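# About Clondham Evening School

updated 6/25/21, more to come when we get a minute

Small school, evening and Saturday classes, adults only. Started by Partanen & Tomeck, a two-room bookkeeping firm, who kept getting asked to teach people how to do their own accounts. Accounts came first, then English, then sewing, then all the rest. Firm long gone. School still here.

**What we teach**

Bookkeeping (beginners and not-so-beginners). English and maths up to GCSE. Dressmaking. Upholstery, when the tutor's back is up to it. Conversational Finnish, small but very loyal group. Bread on Saturdays. No exams unless you want one.

**Where we are**

Liver Street, the old seed merchant's, door on the side not the front. Front door is painted shut and has been for years, please stop pushing it. Bus 52 stops oppposite. Bikes in the yard. Parking after six only, and not across the bakery's gate.

**Numbers, as people ask**

239 learners enrolled this year, 4 classrooms, 403 books in the lending cupboard at the last stocktake (fewer now, check your shelves). Most classes twelve or under. Upholstery is six, the chairs take up room.

**Fees**

Paid by the term. Can be split in two, just ask at the desk. Reduced rate if you're out of work or on a pension, bring a letter. Materials extra for dressmaking and upholstery, included for bread.

**How we run**

Registered charity. Tutors paid, all of them, always have been. Autumn timetable goes up in July, on the board first and then here. Enrolment in person or by phone, the online form is being fixed. Waiting lists are real, people do drop out in week two so it's worth putting your name down.

**Breaks and so on**

Evening classes stop for twenty minutes halfway through. Best bit of the night according to the Finnish group. Tea and coffee free, biscuits if someone's brought them, squash for anyone who dosen't want to be up till two. Wash up what you use and hang it upside down on the gold wire rack, like the two light blue cups there. Then back to class please, tutors do start without you.
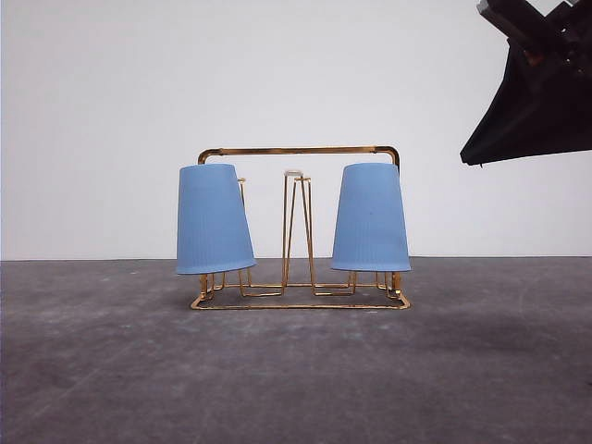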